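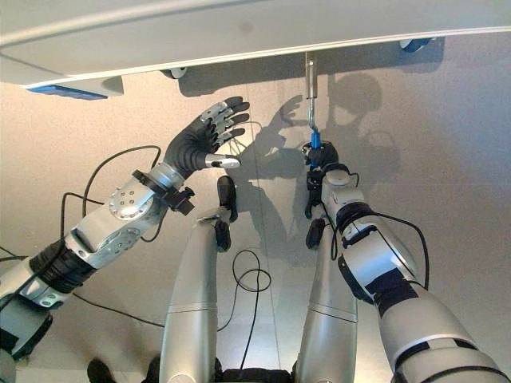 Every few years I start a long novel with a map in the front, and every few years I stop on the same page, where the hero's uncle explains the salt tax. The book is *Gorana*, it runs to 1,143 pages, and people whose taste I trust have been telling me to finish it since university. I have picked it up with my fingers open and slightly curled, like the black hand at the end of that silver arm, ready to take hold of something. Then comes the salt tax, and I put it down again.

My case is that abridgement deserves a better name. We treat the cut edition as a sort of cheating, fit for children and people on trains. Yet my favourite reading of my whole childhood was an abridged *Skarton*, 200 pages with large print and a sea battle every second chapter.
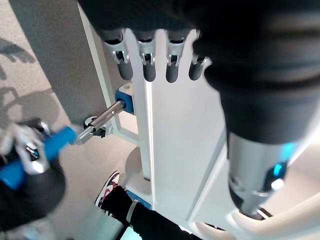 I read the full version at thirty. The battles were still there, a good day's walk apart, with a great deal of weather in between. Some of the weather was splendid. I couldn't swear to 2,000 lines of it.

Vinh Trịnh, who taught me English in Year 8 and has never skipped a paragraph in his life, holds that the dull parts are where an author tells you the truth. I put this to him over *The Bells of Gasau*, which has a forty-page footnote. He went quiet, then said it was a very good footnote.

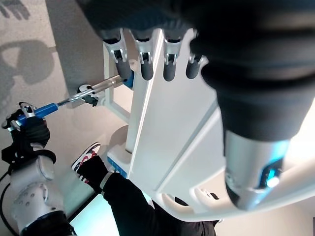
## What I'd cut first

Genealogies, to begin with. Then dreams, and any song with more than two verses. I'd leave the maps alone, and the uncle can keep one paragraph on salt, provided he's brief and somebody interrupts him.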